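Council wants a say on police pursuits

The regional police board has put out a draft policy on vehicle pursuits and is taking comments until the end of July. This item covers what is in the draft, what has changed from the current rules, and how to send something in. Several members asked for it after the meeting in Oltuvside, where the discussion ran out of time.

Under the current rules an officer may begin a pursuit for any offence if a driver fails to stop. The officer has to call it in, and a supervisor can end it, but there is no list of reasons that would rule a pursuit out from the start. The rules were written when the force was much smaller and have been patched a few times.

The draft would limit pursuits to cases where someone in the vehicle is suspected of a serious violent offence, or where the driving was already a danger to other people before police got involved. A stolen car would not be enough by itself. Neither would an unpaid fine, a broken tail light or an expired licence. In those cases officers would note the plate and follow up later at the registered address.

There is also a new rule on supervision. At present the supervisor who monitors a pursuit can be in the next car. The draft says it must be someone at the communications centre who has no part in the chase, and that person has to make a decision within 2 minutes of the first call. If no decision comes, the pursuit ends. Near a school during drop-off or pick-up, the speed limit for a police vehicle in pursuit would be 50 km/h, and no more than two cars could take part.

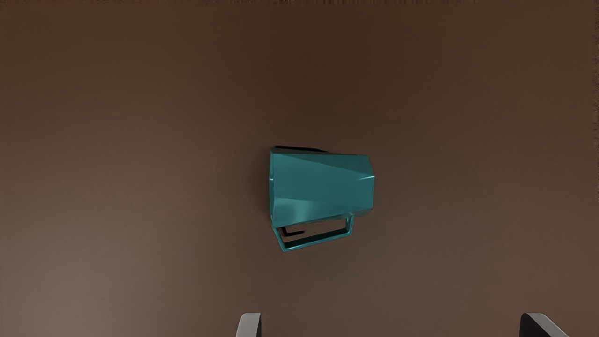 Mervin Ross thinks the draft gives away too much. He wrote to us that drivers will soon learn what they can get away with, and that a plate number is no use at all when the plates are stolen as well. He would keep the present rules and spend the effort on driver training for officers.

That is a fair point about stolen plates, and the draft does not really answer it. It says the force will "consider other means of identification" and leaves it there. If you share Mervin's concern, that paragraph (section 4, near the bottom) would be the one to comment on.

On the other side, Charmaine Masilela spoke at the meeting about the crash on Potgieter Road, where a woman waiting to turn left was hit by a car that police had been following over a missed stop sign. Charmaine's view is that the draft should go further and give the communications centre the power to refuse a pursuit before it begins. As written, the centre can only end one already under way.

I lean toward the draft, with some changes. Most people who fail to stop are not wanted for anything violent, and the risk at a busy intersection falls on whoever happens to be there. But I would want to see the numbers published. The force keeps a record of every pursuit, with the reason, the length and the outcome, and none of it is made public now. The draft promises an annual report without saying what will be in it. A report that gives only a total would not tell us much.
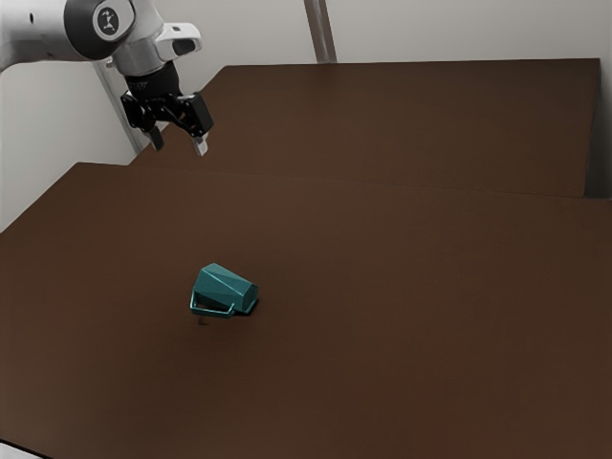 The annual report should also cover injuries to officers and to people in the fleeing car, as well as bystanders. Those are recorded on separate forms at the moment and nobody outside the force can put them together. Ineke Verschueren asked about this at the meeting and was told it would be "looked at". She has since put the same question in writing and is waiting for a reply.

A few practical notes. Comments can be made on the form at the back of the draft or in a plain letter, and both are treated the same way. The form allows 500 words, and a letter can be any length. You need to give your name and postal code, but names are left out of the published summary if you ask. Paper copies of the draft are at the Oltuvside library and at the front counter of the Bosteo Street station.

Comments on other police matters will be set aside - the board was firm on that - so please keep complaints about particular officers or incidents for the usual complaints process.

The board votes in the fall. If the policy passes, officers will be trained on it over the winter and the new rules would start in the spring. Lungile Nkuna is collecting copies of members' letters so we can attach them to our own submission. Please get yours to Lungile by noon on the last day of the comment period.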